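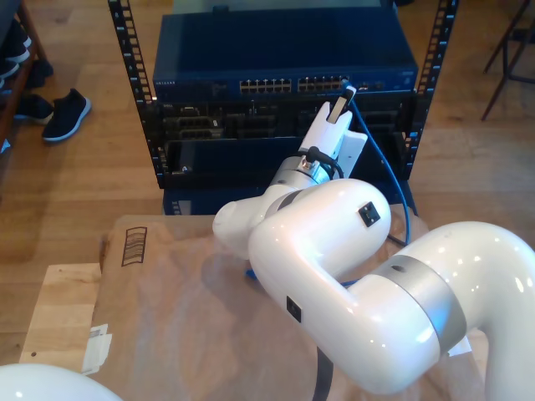 Residents of the Drina estate have waited long enough for a decent internet connection and would rather have the road dug up once more than wait another year, a public meeting was told this week. The remark, made from the floor, was met with applause, though not everyone in the room agreed with it.

The meeting was called by the parish council after Batico, the company laying full fibre on the estate, said that the last stage of the work would not be finished before the new year. It had been due to end in the autumn.

Batico says the network will pass 644 homes when it is complete. So far 469 of them can order a service. The rest are on the lower side of the estate, between Thomas Lane and the old railway footpath, where the company found that the ducts shown on its plans had collapsed or been filled in.

New ducting will now have to be laid along Thomas Lane. The total length of trench for the project has gone up from 3,000 metres to 3,230 metres as a result, and the company has had to apply for a second road permit. The county highways department said the application had been received and that a decision would be made in the usual time.

Households in the affected streets still rely on copper lines that run from a cabinet on the far side of the main road. Several people at the meeting said their connection dropped out in the evenings and that video calls for work were often not possible if someone else in the house was online. One couple said they drove to the library car park to send large files.

Batico said it was sorry for the delay. It told the meeting that homes already connected would not be affected by the remaining work, and that anyone who placed an order before the price change in May would pay the old rate, even if their line goes live much later. The company was asked to put this in writing and agreed to do so.

There were also complaints about the state of the pavements. Temporary tarmac has sunk in a number of places, most of all outside the shops, and one section near the bus stop holds water after rain. The parish council has sent a list of the worst spots to the county. Batico said permanent repairs would be made street by street once each stage had been signed off - the first of them before the end of January. 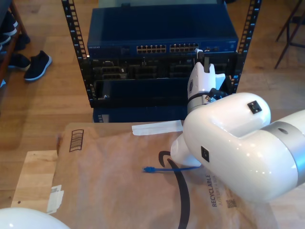
Has anyone thought about the people who just want a telephone that works in a power cut, asked one reader who wrote to us after the meeting. The same point was raised on the night by a number of older residents, some of whom have personal alarms linked to their landline.

Moving to full fibre means that home phones are plugged into a router, so they stop working if the electricity goes off. Batico said customers who depend on their landline could ask for a battery unit at no cost. It advised people with alarms to speak to their alarm provider before agreeing a date for the switch, and not to cancel their old line until the new one has been tested.

Service on the new network is being sold by Pleltano, which is the only provider at present. Residents asked whether they would have a choice later on. Batico said talks with other providers were under way but that it could not name them.

The parish council will write to the highways department in support of the permit. It has also asked for the work on Thomas Lane to be kept clear of school drop-off and pick-up times, and for the footpath to stay open throughout.

A map showing which addresses can order now is on display in the library and in the post office window. It was last updated on Dec 15, 2023. Comments on the pavement repairs can be left at the library desk or sent to the parish office.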